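How long does napa cabbage keep, and can I freeze it?

Posted by firkell_kitchen in Food & Storage, Navville Community Help

Hi all, I hope this is the right section. There are just two of us at home now and I still shop as if the kids were here, so I've ended up with two whole napa cabbages and a striped squash and no real plan for either. I used a little of the cabbage in soup last night, and it was lovely, but it hardly made a dent! I would hate to see the rest go in the compost. Our refrigerator is small and already pretty full.

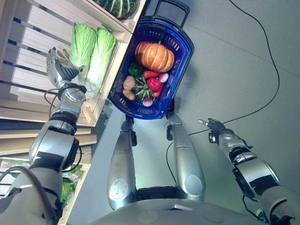

Does napa cabbage need to be washed before it goes in the refrigerator?

Leave it unwashed until the day you cook it, and just pull off any limp outer leaves.

vekis_garden
4 replies in this topic

That much I learned from my mother, who kept cabbages going half the winter. For the rest of yours, wrap it snugly in a dry paper towel, put it in a bag with the top left open, and give it the coldest drawer you have. When you want some, peel leaves from the outside and leave the heart whole — it keeps far better that way than if you slice across it. Mine usually lasts a couple of weeks, and even when the outer leaves look tired, the middle is still sweet and crisp. The squash can sit out in a cool, dry spot as long as the skin isn't nicked, which should free up a bit of room for you.

seneviratne600

You can freeze it but it goes soft. Fine for soup, no good for salad. Blanch it a minute or so, squeeze the water out, freeze flat in bags.

firkell_kitchen

Thank you both, this is so kind! I think I'll do half and half — some in the freezer for soup, and the heart wrapped up the way you said. If anybody has an easy dumpling filling that uses up a lot of cabbage, I'd be very glad to hear it.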